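### 3.2 Participação nas audiências de licenciamento

As atas analisadas cobrem os dois processos de licenciamento abertos no distrito de Skastmont, o do aterro e o da estação de transbordo. Das 179 manifestações registradas, 93 partiram de moradores sem vínculo com associação ou empresa. A codificação seguiu o esquema de Langat e Nasution, com uma alteração: pedidos de prorrogação de prazo foram contados à parte, e não como oposição ao projeto.

Nas entrevistas, os moradores trataram pouco do texto das licenças. Falaram de odor, do tráfego de caminhões na rua Haddad e de poeira dentro de casa, temas que o estudo de impacto reúne sob a rubrica "incômodos" e para os quais não prevê medição (Figura 2).

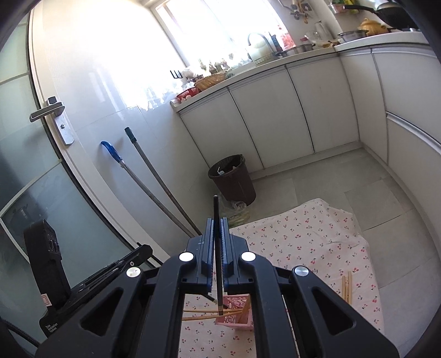

**Figura 2.** Pano branco com estampa de cerejas vermelhas, estendido sobre piso de ladrilhos; ao fundo da garra, cesto plástico rosa.

### 3.3 Respostas do órgão licenciador

O órgão respondeu por escrito a todas as manifestações, mas em blocos temáticos. Frerichs descreve procedimento semelhante em Illey, onde o agrupamento encurtou a tramitação e dificultou localizar a resposta dada a cada pessoa. Em Skastmont, as perguntas sobre saúde respiratória foram remetidas ao parecer técnico de julho, que não trata do assunto.

Duas condicionantes foram acrescentadas depois das audiências: restrição de horário para os caminhões e cobertura obrigatória das caçambas. Nenhuma delas fixa responsável pela fiscalização. Buzatu e Wanyama relatam a mesma lacuna na licença de Gotulska.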